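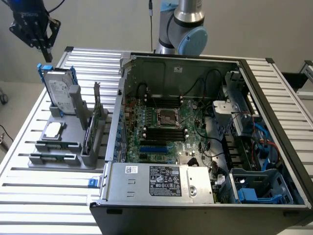

Blažena Hubáček

Workstation Refurbishment at the Pirkora Reuse Workshop

The Pirkora Reuse Workshop receives retired office computers from schools, clinics, and public offices in the region and prepares them for a second period of service. Entries are open to the public and may be used in classrooms with credit to the workshop.

Tower on its side, interior facing up. The processor socket is empty, and so are the two banks of memory slots on either side of it. The power supply, the drive cage, and the blue SATA cables are in the case, and a 3.5-inch hard drive stands upright in the gray parts fixture on the same table.

Workshop practice is to store processors and memory apart from the machines and to log each item under the number of the tower it is assigned to. This tower is entered in the register as number 213. Memory is always issued in matched sets - mixed sets are set aside for the spare parts shelf.

Cables and connectors. The Dell board carries a good deal of wiring at the drive end of the case, including a bundle of yellow, red, and black power wires that ends at a black connector labeled "P11". Connector labels are copied into the work record exactly as printed, so that a second technician can take over a machine without tracing each wire again. A red-and-black twisted pair and a blue SATA cable run above the black air shroud.
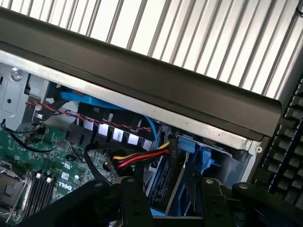

Technicians are asked to keep wiring clear of the shroud openings before a side panel is closed. Cables with worn jackets are replaced, and the replacement is noted on the card that travels with the tower.

Completed machines are held for a 50-hour test period under the supervision of Baldur Eskildsen and are then released to the Ondieki lending program. Requests for towers should be sent in writing to Védís Lykkegaard at the Pirkora front office - please state the intended use and the delivery address.

Page last revised 7 Jan 2025.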